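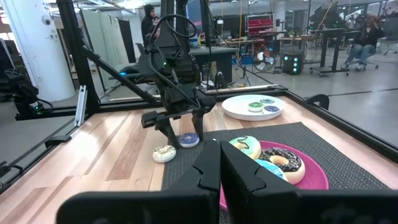
Lunddale Toy Donuts

Version of 10 July 2022, prepared by Mikisska

The collection is about serving toy donuts on plates and clearing them again. It has 274 short recordings, made on a wooden table with a placemat.

What is inside

recordings/ — one folder for each session, 28 folders in total
labels.csv — start and end of every move, and the name of the donut
words.txt — the names we use for icing colours

Naming

We name a donut first by its icing and then by its topping, for example "blue, white speckles" or "white, dark drizzle". Please keep this order if you add labels. A donut is "served" when it rests fully on a plate. If it leans on the rim, we write "partly".

Known problems

In 66 recordings the labels do not yet separate mint from green. We plan to correct this in November.

Licence

Free for study and teaching. For other use, please write to Mikisska first.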